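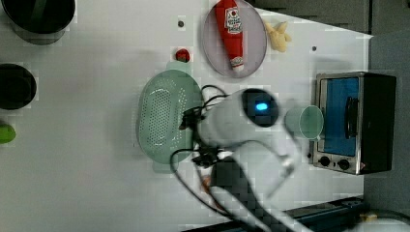
3.2 Clutter on the shared tabletop

Figure 4. Kitchen items on a white tabletop: oval colander, plate with a ketchup bottle lying on it, dark round containers at the left, small toaster oven at the right.

We looked at where things get put down when nobody tells people where to put them. Tabletops only, no drawers, no shelves (see 3.4 for those). Coding followed the Tredura scheme with two changes. First, an item lying on another item gets its own code, "stacked," even when the lower one is a plate. The bottle in Figure 4 is coded this way. Second, items that reach over the table edge are kept in. Dropping them lost too many pots.

Total placements coded: 3,128. After removing duplicates, 2,847. Canpolat and Geum coded seperately, then met over disagreements, mostly about what counts as "near" an appliance. We settled on one hand width. Not perfect. Cups were the worst case by far.

Big open pieces such as colanders tended to land toward the middle and stay there, with small stuff filling in around them. Same pattern in more than 20 of the kitchens. Plates less so. Bottles were all over the place, upright or lying down, and we did not find a rule that held for for both.

Appliances were treated as fixed. A toaster oven can be moved of course, but in the September round only 3 households reported moving theirs. Those tables are left out of Table 2.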